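News > Company Announcements > Furniture & Home

LUTEX TO SELL SMALL-SCALE ASSEMBLY SETS TO TRAINING WORKSHOPS

PLORPORT -- Lutex, which makes practice parts for furniture assembly courses, will begin selling its round-base stool set to training workshops in December, the company said.

The set is a small, plain version of the kind of pedestal stool that many apprentices put together in their first weeks. It comes in white, with a shallow round tray, a cylindrical peg, and a cross-shaped piece with a short stem under its hub. Printed square markers on the parts let a workshop record where each one sits on the table during an exercise.
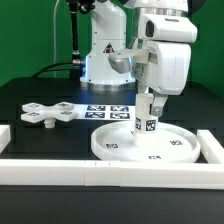 The peg over the round tray, with the cross-shaped piece at left.

Lutex said the parts were designed to be used over and over. No glue is needed, and replacements can be ordered one at a time. A full set will cost $1,445 and includes 9 printed exercise sheets and a storage case.

"Teachers told us they were using up real stools to teach one step," said Lowri Gwilliam, product manager at Lutex. "You want people to repeat that step until they are good at it. They should be able to take it apart and start again."

The exercises start with placing single parts and move on to working in a set order. Gwilliam said the most common mistake in early lessons was rushing the upright. A part that starts off at an angle tends to stay that way, she said, and the learner then spends more time fixing it than it would have taken to line it up. 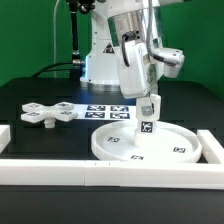
The sheets also cover how to lay out a table before work begins. Learners are asked to keep the parts they are not using to one side and leave room to reach in from above. Lutex recommends a dark, non-glossy work surface so that white parts are easy to pick out.

Six workshops have placed early orders -- four of them through Hodoroagă, the company's distributor. Orders from other buyers will open at 9 a.m. on the first working day of the month. Shipping is included for workshops that order two sets or more.

A second set, based on a small side table and called Noltemov, is planned. Lutex has not given a price for it.

Workshops can request a parts list and a copy of the first exercise sheet from the Lutex sales office in Plorport.

COMMENTS (3)

benchdog_ray
Do they sell the tray without the rest? We already have pegs.

M. Tolliver
Pricey for a small shop but we go through a lot of stools every term. Will ask for the parts list.

kestrel40
Ray, it says replacements can be ordered one at a time, so I would think so. Call the sales office.

This site uses cookies to remember your settings. By continuing to browse you agree to our cookie policy.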